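Looking After Your Teeth: What Goes in the Holder?

Markport Children's Library – Health Pages, January 2019

Teeth have a hard outer layer called enamel. It is very strong, but it cannot grow back once it has worn away. Brushing helps to protect it. Children should brush twice a day, and one of those times should be just before bed.

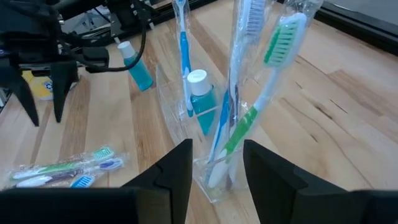

Wrapped toothbrushes in a clear holder, with mouthwash close by.

A toothbrush has a handle and a head. The head is covered with small tufts of bristles, which sweep away a sticky layer called plaque. Every person in a family needs a separate brush. Different colours make it easier to remember which is which.
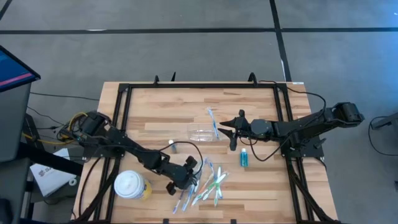

Marinho asks whether a new brush is needed every month. The answer is no. A brush should be changed every 3 months, or sooner if the bristles begin to spread out.

Mouthwash is a liquid that is swished around the mouth and then spat out. It is never swallowed, and it does not take the place of brushing. Children under 6 should not use it. Older children should ask an adult first.

After brushing, rinse the brush and stand it upright so that the air can dry it. A wrapper is useful while a brush is new – take it off before the first brush and put it in the bin.
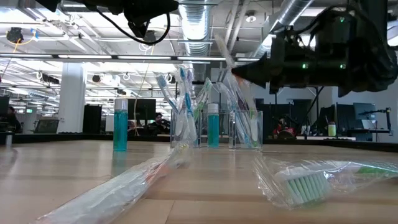

Two clear holders, with toothbrushes still in their wrappers.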